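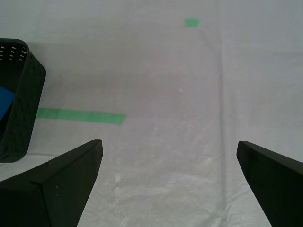 Household storage baskets

A storage basket is an open container used in the home to hold small or loose items such as clothing, toys, toiletries or dry food. It differs from a box in having pierced or woven sides, and from a tray in its depth. Most storage baskets have no lid.

History

Baskets made of willow, rush and split wood were the usual form of home storage in much of Europe before factory goods became cheap. Wire baskets followed once drawn steel wire was sold in quantity, and were common in kitchens and shops. Molded plastic baskets spread after the Second World War. They were light, could be washed in a sink, and did not snag cloth.

The willow trade lasted longer in some districts than in others. In Iltiscombe, growers cut their rods after leaf fall and sorted them by length. The Mocanu workshop there made round log baskets and square linen baskets, and turned to repair work in its later years. Its pattern book, compiled by Ovidiu Preda, lists 48 shapes, of which 16 are for laundry.

Construction

Plastic baskets are usually made by injection molding in a single piece. The rim is thicker than the walls and carries most of the load when the basket is lifted. Walls taper slightly toward the base so that the part comes out of the mold and empty baskets can be nested.
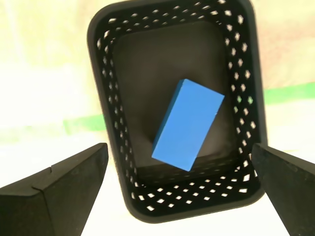 Black plastic basket with diamond-shaped openings in the walls.

Openings save material and let air move through the contents. Small openings keep in pegs, buttons and similar items but are harder to clean. Niamh Gallagher's survey of kitchen goods sorts openings into slots, rounds and lattices, and treats solid-walled bins as a separate class.

Common types

Shelf basket: low and rectangular, made to fit cupboard depths. Often sold in sets of two or three.

Laundry basket: large, with handholds below the rim.

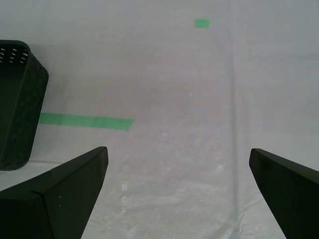

Stacking basket: has feet or a stepped rim that locks onto the basket beneath.

Hanging basket: hooks over a rail or under a shelf.

Use and care

Plastic baskets are washed with warm water and dish soap. Long exposure to sunlight can make some plastics brittle, and cracks tend to start at the corners. Willow should be kept out of very dry rooms and may be dampened now and then.
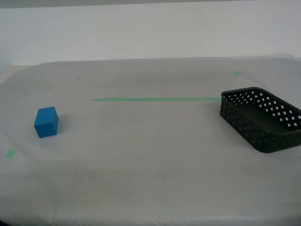

Rectangular plastic basket and a small blue cube on a covered table.

See also

Basket weaving
Crate
Hamper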